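Long overdue update on the robotics club at Burkbridge, so settle in, this is going to be a few posts (sorry in advance to anyone who follows me for bread pictures).

This term the kids picked their own task and they went straight for the hard one: get the arm to patch network cables into a rack. I suggested stacking cups. I was outvoted by 11 very polite teenagers.

Cables are a pain for a robot. A block stays the shape it was when you picked it up – a cable flops and twists and has opinions. And then there's that little clip on the plug, which has to face the right way or it won't go in at all.

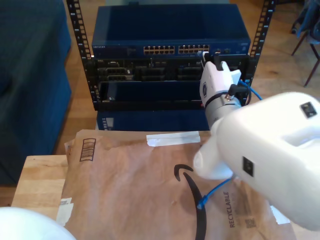
Idrisa Rashidi has been running the teleop side and she is so patient with it. She has the kids take turns driving, 20 minutes each, and whoever just finished writes up what went wrong while it's fresh. Some of those notes are funnier than anything I've read this year.

The two teams are Pollitz and Obi (no idea, they chose the names in February and won't explain). Pollitz wants to grab the plug itself. Obi swears by holding the cable a little way back and letting it bend into place. They argue about this all through snack time and I love it!

Best run so far is 9 good plugs in one session, by Obi, and you'd have thought we won the World Cup. Pollitz has asked for a rematch.

We show it all at the Lernier open evening in 2 weeks. Come by if you're local, bring your kids, bring your questions. And if you've got spare patch cables in a drawer somewhere, we will happily take them off your hands.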